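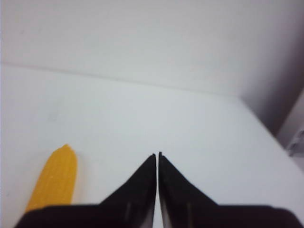

Bralier 쪽 답변은 공유기를 껐다 켜 보라는 것뿐이던데, 그걸로 주문 동기화가 고쳐졌다는 분을 저는 아직 못 봤습니다. 저희 매장도 4월부터 같은 증상입니다.

답글 감사합니다. 저도 공유기는 벌써 여러 번 껐다 켰습니다. 이 글은 원래 고객지원에 넣은 문의인데, 답변이 계속 같은 말만 돌아서 경과를 여기에 이어 적고 있습니다.

문의 번호: 1808
제품: Umari 재고관리 (Bralier)
상태: 처리 중 → 해결됨 → 재오픈
접수일: 2020/7/29

증상
온라인 쇼핑몰(Mendes)에서 주문이 들어오면 Umari 재고가 자동으로 빠져야 하는데 일부가 안 빠집니다. 오류 메시지는 없습니다. 동기화 화면에는 초록색으로 "완료"라고 뜹니다. 완료라고 써 있는데 재고는 그대로이니 이 초록색을 어디까지 믿어야 하는지 모르겠습니다.
저희는 장난감 소매점이고 등록 품목은 249개입니다. 그중 33개에서 수량이 어긋났습니다. 소꿉놀이 쪽이 제일 심하고 퍼즐이나 블록은 멀쩡합니다.

1차 답변 (고객지원)
네트워크 불안정으로 보입니다. 공유기를 재부팅하신 후 다시 동기화해 주세요.

제 확인
재부팅 후 동기화. 변화 없음. 유선으로 바꿔서 다시. 변화 없음. 휴대폰 테더링으로도 해 봤는데 어긋나는 품목이 똑같습니다. 네트워크가 문제라면 매번 같은 품목만 골라서 틀릴 리가 있을까요.

2차 답변
브라우저 캐시를 삭제하시고 최신 버전 사용을 권장드립니다.

제 확인
캐시 삭제했고 다른 브라우저 두 가지로도 봤습니다. 동기화는 서버에서 도는 걸로 아는데 제 브라우저 캐시가 왜 나오는지 설명을 부탁드렸고, 설명은 없었습니다.

3차 답변
당사 서버 로그에서는 이상이 확인되지 않습니다. Mendes 측에 문의 부탁드립니다.

Mendes에 물었더니 주문 데이터는 정상적으로 전송했고 수신 확인도 받았다고 합니다. 전송 기록을 파일로 보내 줬길래 그대로 첨부했습니다. 첨부 후 문의가 "해결됨"으로 바뀌어 있어서 다시 열었습니다. 누가 무엇을 해결했다는 것인지 기록에 없습니다.

직접 찾아본 내용
어긋난 품목을 엑셀로 뽑아서 정상 품목이랑 나란히 놓고 봤습니다. 가격, 분류, 과세 구분, 등록일 전부 관계없어 보였습니다. 바코드도 문제없고요. 그러다 상품코드를 보니 어긋난 것은 전부 숫자 0으로 시작합니다. 소꿉놀이 거래처가 코드를 0으로 시작하게 주기 때문에 그쪽에 몰려 있던 것 같습니다.
Mendes 전송 기록에는 앞자리 0이 살아 있습니다. Umari에서 받은 내역을 내려받으면 0이 빠져 있습니다. 엑셀이 0을 지우는 경우도 있어서 메모장으로도 열어 봤는데 역시 없습니다. 그러면 받는 쪽에서 코드를 숫자로 바꾸는 게 아닌가 싶은데, 제가 개발자는 아니니 단정은 안 하겠습니다.

시험
어긋난 품목 중 4개만 코드 앞에 영문자 T를 붙였습니다. 양쪽 모두 같은 코드로 수정. 테스트 주문을 품목마다 한 건씩 넣었더니 전부 재고가 빠졌습니다. 한 품목을 원래 코드로 되돌리고 다시 주문하니 안 빠집니다. 다시 T를 붙이니 빠집니다.

4차 답변
제보해 주신 내용은 개발팀에 전달하였습니다. 임시로 연동 플러그인 Warum을 설치하시면 개선될 수 있습니다.

"개선될 수 있습니다"가 무슨 뜻인지 되물었습니다. Warum은 월 요금이 따로 붙는 제품입니다. 앞자리 0 문제를 잡아 주는지 물었더니 "연동 안정성을 높여 주는 기능"이라고만 합니다. 체험판을 깔아 봤고, 0으로 시작하는 코드는 여전히 안 빠집니다. 삭제했습니다.

현재 쓰는 우회 방법
1. 상품 목록을 내려받을 때 CSV로 받고 메모장으로 엽니다. 엑셀로 바로 열지 마세요.
2. 0으로 시작하는 코드를 찾아 앞에 영문자를 붙입니다.
3. Mendes 상품코드도 똑같이 바꿉니다. 한쪽만 바꾸면 아예 매칭이 끊깁니다.
4. 실재고를 세어 수량을 다시 입력합니다. 이미 틀어진 수량은 저절로 돌아오지 않습니다.
발주서에는 거래처 원래 코드를 써야 해서 비고란에 따로 적어 두고 있습니다. 번거롭습니다.

고객지원에 남긴 질문 (미답변)
- 코드가 매칭되지 않은 주문은 어디에 기록되는지
- 매칭 실패가 있는데 왜 "완료"로 표시하는지
- 수정 예정일

답글 하나 더 달렸길래 붙입니다. 이번 업데이트 공지에 "동기화 품질 향상"이 있으니 고쳐진 것 아니냐는 내용입니다. 업데이트하고 0으로 시작하는 시험용 품목으로 주문을 넣어 봤습니다. 화면은 초록색 완료, 재고는 그대로입니다. 문의는 계속 열어 둡니다.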